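Gripper lets go of mug halfway through the lift – student arm project

Asked by kettle_run in Student Projects > Arms and Grippers
Viewed 542 times
3 answers

We are building a two-finger gripper arm for a student competition and the task is to pick up a mug, carry it over a line and set it down without tipping it. We can close on the mug fine. When the arm goes up, the mug rotates between the fingers and then slides out, almost always handle side down. It happens with an empty mug, so it isn't the weight of water.

What we have so far:

Arm is a Plovero kit, stock servos, camera at the wrist looking down between the fingers.
Fingers are printed, flat on the inside, with thin craft foam glued on.
Closing position is a fixed number in the code. We found it by trial with a paper cup.
Lift is one move straight to the top position at the default speed.

Things we tried: closing tighter (one servo got hot and started buzzing), double-sided tape on the foam (worked for two lifts, then picked up dust). Our teacher thinks we should buy a stronger gripper but the budget was spent in May. Check-in is 8th August. What should we change first?

Answer by Urszula Wieczorek
Marked as accepted

Change the finger pads first, then the grip point, then the speed. Do them one at a time or you won't know which one helped.

Pads: craft foam is a poor choice for a glazed mug. It squashes and then it slides. Use silicone sheet or cut up a rubber kitchen glove. Clean the mug with dish soap before every session too, because fingerprints make more difference than you would expect.

Grip point: two flat fingers on a round mug touch it along two narrow lines. If those lines are off center the mug will turn, and the handle is the heavy side, so it turns that way. Make the fingers meet across the widest part, with the handle sticking out between them and not under a pad. Your wrist camera can tell you this before you lift. Look at where the handle points in the image and rotate the wrist until it is clear of both fingers.

Speed: split the lift into two moves. Go up 5 mm slowly, stop, check the camera, then do the rest. If the mug has already turned you can put it down and try again, and in most rule sets a retry costs less than a drop.

On the servo – stop closing tighter. A stalled servo heats up and gets weaker, so you end up with less grip than you started with.

Comment from kettle_run: Thanks. Glove rubber is on and it's much better. The two-step lift is next. Do you have a view of what the handle position should look like?

Comment from Urszula Wieczorek: Added one from our club below the other answers.

Answer by mdl_bench

get a better gripper. the Cludetti one is good. we had the plovero and sold it

Answer by Hrvoje Stan

Agree with the accepted answer about pads. I would add that a fixed closing number is going to bite you when the mug changes. If your servo reports load or current, close until it rises and then add a small amount. If it doesn't, measure the mug with calipers and keep a table of sizes in the code. We did that for 3 mugs and it was enough.

Also check the screws on the finger linkage. Ours had play in one side, so one finger always arrived first and pushed the mug over before the other one touched it.

Added by Urszula Wieczorek

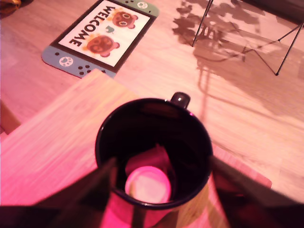
Kubiak Robotics Club – Gripper Team

The handle is up and a little to the right, away from both fingers, and the fingers are on opposite sides of the mug. If your view has the handle down near one of the fingertips, turn the wrist before you close.

A black shiny mug is harder for the camera than a white one. Our color threshold lost it every time the room lights changed, so we went to finding the rim as an ellipse and the handle as whatever sticks out of it. Nosow has a free ellipse fitting lesson that is good enough to start from. Test under a few different lights if you can, and write down which ones fail.

Comment from kettle_run: Got 5 good lifts in a row with the slow start. Moving on to the set-down part, will open a new question for that.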